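Nov 4, 2021 - Andau cell, kitchen layout (sim)

Reloaded the Girnmont kitchen after the config merge. Base pose had reverted to the old default, so the elbow grazed the drawer front on the way up. Restored the offset from the March file and reran the home sequence: 20 cycles, no contact flags.

Joint 3 damping was also off. Set back to 115. Gripper close force left alone for now.

Still open: the red cylinder jitters at load in almost 3 percent of resets. Log 338 has the worst case. Suspect the collision mesh on the underside of the hand - to check against the Dlamini export before touching the solver step.

Pose over the marble counter, arm in front of the cooktop: 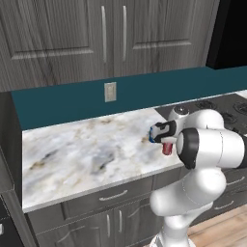

Next session

Swap in the Novuritz mesh, repeat the 20 cycles, compare logs.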